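Notes for talk, section 3: the drive bay fault
Speaker: Digby Wihongi
Slides 7 to 9

Start with the log, then the pictures. Most people here have read the Trurkitz summary, so skip the cell layout.

The fault: on the insertion step, the arm reported "seated" and released a carrier that was still short of the connector. The force threshold had been met, but by a carrier rail binding on the cage wall. The controller has no way to tell the two contacts apart. We logged 13 false seats in October before we stopped the Sillis cell.

Say this slowly – a false seat does no damage by itself. The damage comes on the next move, when the gripper opens and backs out past a drive that is standing proud.

Leave the next three up for a moment each.

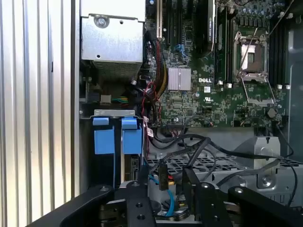
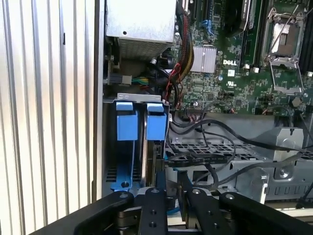
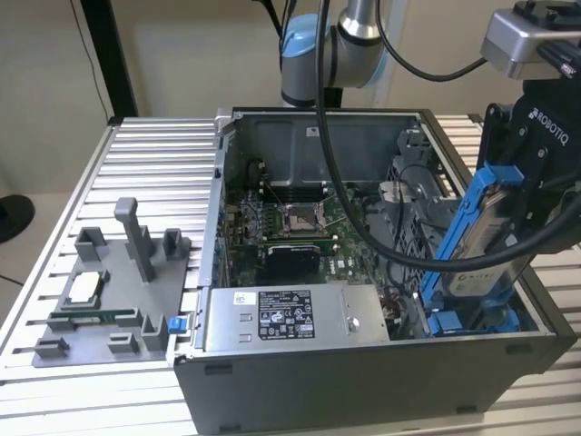 Dell tower, side panel off. The last one has the drive in the gripper.

Likely question: why not just raise the force threshold?
Raising it makes the arm push harder on a bound rail. We tried that on the Rothe cell, and it bent a cage before it cleared a single false seat.

What we changed. The seat check now needs force and depth together. If force arrives early, the arm holds its grip, backs off 9 mm and tries once more. A second early contact stops the cell and calls the operator. Reset is by hand only.

Still open: the Bestel cell runs the old code until its depth values are measured. Keep hands out of the case there while the arm is powered, including during a pause.

Go to slide 10, stop circuit.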